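Bookshelf Print Fabric: Your Questions

I get a lot of mail about the bookshelf print fabric I sell through my little shop, Nosow, so I've put my answers in one spot.

What's on it?
Shelves! It's a pale grid of cubbies with white dividers, filled with printed books and little decorative things. Orange is the color you'll notice first.
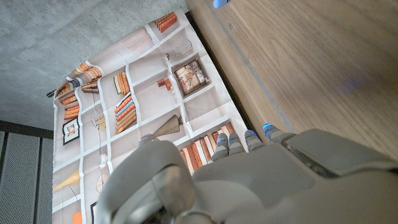
The bookshelf print next to a wood surface.

Will it arrive wrinkled?
Probably, yes. I fold it for shipping, and it holds on to a crease. I iron mine on low from the back (with a towel underneath) and then leave it hanging overnight. The edges can still curl a bit, so I run a strip of hem tape down each side.

What do people use it for?
Video call backdrops, mostly, but also covering ugly open shelving, and one customer lined a whole closet door with it! I keep a piece spread out in my workroom because I like looking at it.

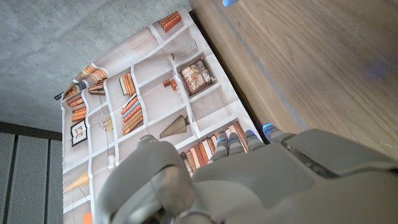

Are all the books orange?
Nope, there are tan and cream ones too, plus a leaning stack with some blue in it that I'm very fond of. If you're matching paint, please order a swatch first. Swatches are $2 and ship in a regular envelope.

Can I wash it?
Cold water, gentle cycle, no bleach. Skip the dryer and hang it up.

Can I return a cut piece?
Sorry, I can't take back cut fabric, but uncut panels are fine for 7 days after they reach you.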